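The pin that walked away

29/01/2022

I have been putting off writing this one up until I was sure I understood it, and now I think I do, so get comfortable! It's a story about a very small piece of metal and a lot of fruit.

If you've read the Zurnora posts you know the setup by now. Zurnora is my hand-held gripper project: you squeeze, the linkages fold in, the jaws close on something soft, and the motion gets logged so an arm can learn from it later. We'd had a lovely run of sessions with produce. Tomatoes, citrus, anything round and a bit unpredictable. The pads were behaving, the logs were clean, and I was feeling very pleased with myself.

Then the left jaw started closing late. Only by a hair at first, and I put it down to my own tired hand (I'd done 144 picks that morning, so it seemed fair). But the log showed it too. The two jaws are supposed to meet in the middle, and the meeting point was drifting left, a little more every session. By the time I noticed it with my eyes, a tomato would roll as I picked it up instead of just sitting there between the pads.

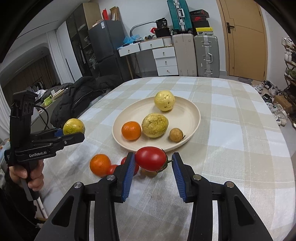
My first guess was the encoder, because I always blame the encoder. I recalibrated it. No change. I swapped the cable, which took most of an evening and used up the last of my good heat shrink. No change. Then I went after the software and spent two very happy, very useless days plotting things. The plots were gorgeous! The drift was still there.

What finally gave it away was a sound. I had the gripper up near my ear, opening and closing it on nothing, and there was a tiny click at the start of each squeeze. I pushed on the outer pivot of the left linkage with a fingernail and it moved. The clip that holds the pin had spread, and the pin was creeping out sideways every time the jaws took a load.

I took the whole thing apart on a towel. The hole in the linkage had worn into an oval, so even with the pin pushed home there was slop. I went back through the logs and the first odd closing was at cycle 1,517, and from there it just keeps getting worse. I had 400 more cycles in that session before I stopped. Every one of those is now in a folder called "do not use."

The part that bothers me is the safety side. These linkages have a decent spring in them, and my fingers sit right underneath. If the pin had come all the way out mid-squeeze, the arm could have kicked back toward my hand, or the pin could have ended up in somebody's face. So now I wear glasses for long sessions, and I should have been doing that from the start.

The fix is a shouldered pin with a proper screw and thread locker, running in a bronze bushing. I ordered a bag of 13 bushings from Villalobos, and they fit on the first try, which never happens to me. I've also drawn a paint line across each screw head and onto the linkage, so if one starts to turn I'll see it before the next session.

Next up is a long soak test on the rebuilt left side, and then the right side gets the same treatment in February, even though it feels perfectly tight. I'll post the new closing plots once the soak test is done. If you've run bushings this small with a side load on them, please leave a comment and tell me how long they lasted!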